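Yagi 2 Ski and Boot Bag

The Yagi 2 is a wheeled bag for people who take their own skis on the plane or the train. It holds one pair of skis, poles and a pair of boots, and there is enough room around them for salopettes, gloves and a couple of jumpers. Farlow make it at their workshop in Filuldale, where they also do the repairs.

The outer is a heavy coated nylon with a full-length zip. Two straps inside hold the skis base to base, and a third goes over the boots at the wide end. The wheels are set into a moulded tray and can be changed with an ordinary cross-head screwdriver. 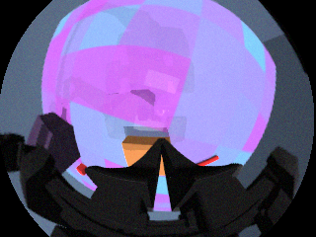
Three colours are available this season: slate, pine and Platitz. The first two are single colours and hide marks well. Platitz is the patterned one, and it comes from the same family of colours as the sphere, with bright magenta, lavender, pale violet and light sky-blue in patches. The pattern is cut from a long roll, so the patches fall differently on each bag and we can't send a particular part of it on request. Handles and straps are black on all three.

Most airlines charge for skis by the bag and weigh it at the desk. Check the allowance before you pack boots in with the skis, as some count them separately. On coaches the bag lies flat in the hold. It will stand upright against a wall in a ski room but not on its own.

Wipe clean with a damp cloth and leave open overnight after travelling. Do not machine wash.

Order code: 671
Price: £138
Spare wheels (pair): see Parts
Delivery: UK mainland only, free
Returns: 30 days, unused, with tags

Stock note, 6/20/19: slate and pine are in stock. The first run of Platitz is 400 bags and will be sent out in September. Orders taken now are charged on dispatch.

For trade orders or questions about fit for skis over 190 cm, ask for Aoi Yoshida in the shop.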